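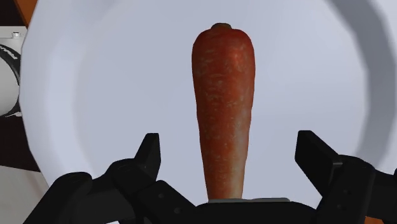

Haner

Filed under: Equipment > Buying & Budgeting > Grippers and end effectors

18 May 2026

We pack vegetable trays and I have to turn in an equipment plan for next year. My trial task is one carrot on a plate, in simulation, with a two-finger gripper coming in over the thin end, fingers open on both sides. Before I ask for money I'd like to know what to put down for the gripper itself. Do I budget for hard fingers or go straight to soft ones? I have room for 2 grippers if they're cheap, one if they aren't.

Kernell

Hard fingers first. A carrot is tougher than people think. We run 17 stations and the soft pads wear out long before anything else does. Put spares on their own line or they will come out of your repair money.

Marciniak

Disagree. A carrot is fine with hard fingers, but who packs only carrots? Once you get to tomatoes you'll be buying again. I'd also look at washdown. Jointed fingers with open links and fasteners are a pain to clean around food, and a cover costs extra.

Kernell

He said carrots.

Haner

Carrots, parsnips and some cucumber. No tomatoes planned. Good point on the cleaning, I had nothing down for covers.

Zumodora

Are you only simulating it clean, one to a plate? I'd hold the order until you've tried a pile. We signed in February off a sim with single parts and then spent 302 hours on vision for parts touching each other. That was the biggest cost in the whole job and it wasn't in the plan.

Marciniak

Same story with us, fewer hours. Also vary the size. A fat crown and a thin end need different openings, so check the stroke on the data sheet before you compare prices.

Haner

Widest carrot we take is 107 mm around, so stroke should be OK. I'll run piles next and add a line for vision – no idea yet what number goes in it.

Kernell

Still say buy one hard gripper now and learn on it. Waiting costs money too.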